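17th September
Posted by the blog owner

Moving my savings app rewards out of Gralten

I opened my Gralten account in January, mostly for the sign-up bonus. It paid 300 points for linking a bank account and another 200 after the first monthly deposit. Both showed up on time, so no complaints there.

What I didn't read closely was the part on expiry. Points lapse 366 days after they are credited, and each batch has its own clock. The app shows one total and hides the dates under Settings, then Statements, then a small arrow I missed for months.

Points can be turned into cash or moved to a partner. The partners right now are Aker and Kermani. Cash is the worst rate of the three. Aker is better if you already pay for their plan — I don't — so I went with Kermani and put the credit toward my next renewal.

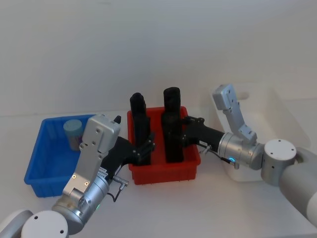 How the transfer went

Gralten asks for your Kermani customer number, not your email. I typed the email first and got a plain "request failed" message. With the right number it went through, and the credit posted 4 days later. You can't cancel once you confirm, and you can't split a batch.

I have kept the account open with a small balance. Drostlow has a similar app with no expiry date, but the monthly fee would eat most of what I earn, so I'm leaving it alone for now. If they drop the fee I'll look again and post the numbers.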